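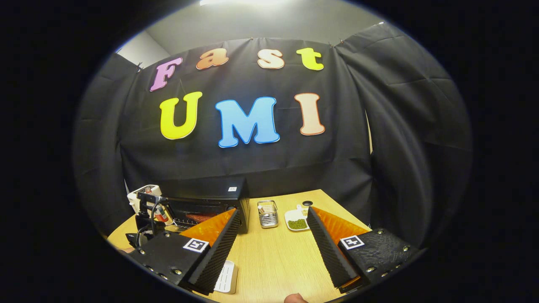
Clorer Bench Practice Kit
For hand-held grippers and small kitchen tasks

Clorer is a set of printed guides, stickers and check cards for anyone recording bench work with a hand-held gripper. We wrote it with the Jia workshop in Dusville, and we love how much calmer a session feels once everyone works to the same sheet!

What the house rules cover

Markers. Both fiducials stay flat, clean and uncovered. Replace any with a lifted corner before you start, and never trim the white border.

Finger pads. Look over the ridged foam on both fingers at the start of each session. Torn or shiny pads come off as a pair.

Backdrop. Plain dark cloth behind the bench and down both sides, pinned along the top. Creases are fine — gaps are a nuisance, as daylight creeps in through them.

Hot appliances. A toaster oven with a glowing interior counts as live. Keep foam fingers off the door glass, route cables away from the casing, and keep one person within reach of the plug.

Loose foods. Beans and other small dry goods go in a dish with a rim, with the scoop left in the same place before each take. Sweep up strays straight away.

In the box

18 laminated check cards
6 sheets of spare markers
7 bench stickers
One wall copy of the house rules, edition of June

Order code 785. Works alongside the Retard slow-motion trainer, our favourite way to get new people moving gently — start them on the wire basket and leave the oven for later.

Refill cards and markers are sold separately.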